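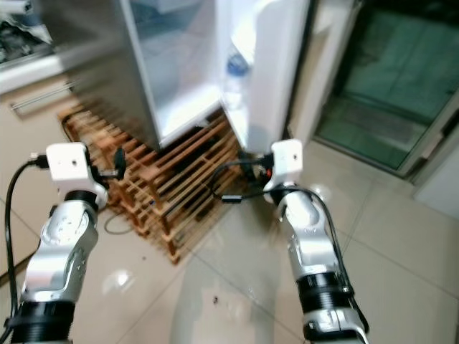

Equipment / Two-Arm Manipulation

Grerkero Household Manipulation Platform

The Grerkero platform is a two-arm robot maintained by the Moriarty Laboratory for the study of everyday work in furnished homes. It is available to research groups within the institute and, by agreement, to outside partners. The platform is supplied together with the Ruvska recording software and the Fullerska training method, which was developed on this equipment and is described below.

Purpose

Household objects are put down and picked up in places that were never designed for a machine. Counters are shared with appliances, doors open into walkways, and packaging bends when it is held. The Grerkero platform was built so that research groups could study such conditions directly, using the same hardware from the first demonstration to the final trial.

The Fullerska Method

Most training methods treat a kitchen task as one continuous recording. The Fullerska method divides each recording at the points of contact: the moment a gripper closes, the moment an object leaves its support, and the moment it is released. A separate short model is trained for each segment, and a selector decides which one should act. The division is made by the Ruvska software and checked by a trained reviewer before any model is built.

The approach was proposed by Brendan Tierney and extended by Peadar Gallagher, who added the selector and wrote the present review procedure. 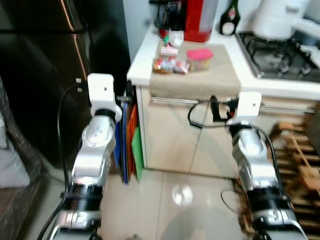 Object variety has a strong effect on how well a trained model carries over to a new task. A set made up only of rigid boxes gives good figures in testing and poor results in a home. The laboratory therefore asks that each counter arrangement combine items of different stiffness and finish, such as a small container with a pink lid placed close to shiny snack packages. The container offers firm sides to the gripper. A package has to be approached with less force, and its surface may reflect enough light to disturb the estimate of its position. Cups, bottles and appliances are left on the counter as obstacles, and their positions are recorded with the rest of the arrangement.

Results to Date

In the most recent study, completed in January, the method was tested in 22 counter arrangements, with 100 recorded demonstrations used for training. Models trained on divided recordings completed more transfers than models trained on whole recordings in every arrangement except four. In those four, the selector changed models too early while the gripper was still closing. A revised selector is now in use – it waits until finger motion has ended before the next model takes over.

The study also found that reviewer agreement was lower for soft packaging than for rigid objects. Two reviewers would often place the start of contact at different points, particularly when a bag changed shape before it was lifted.

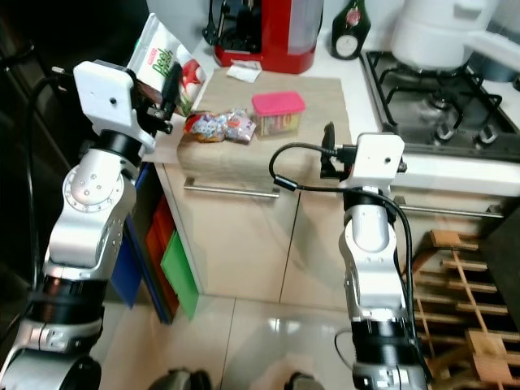
For this reason, the current procedure records contact as a short interval with a beginning and an end. Reviewers mark both limits, and the training software gives less weight to the motion between them. Groups holding recordings made under the earlier procedure may continue to use them, but the two kinds should not be mixed in one training set.

Equipment Supplied

Two jointed arms with silver segments and white wrist housings
Two black grippers, one fitted to each arm
Ruvska recording and review software
Fullerska training package, including the revised selector
Written procedure for counter arrangements and contact marking

Conditions of Use

At least one member of each visiting group must complete operator training before the platform is moved from the laboratory. Cable routing at both wrists must be inspected at the start of every session, with each arm taken slowly through its full range. Work on glossy tile or beside glass doors is permitted, provided that the lighting is noted in the session record.

Requests

Requests should state the tasks to be studied, the type of room and the length of the loan. Technical questions about the method may be addressed to Peadar Gallagher. Loan agreements and training places are arranged through Brendan Tierney at the Moriarty Laboratory.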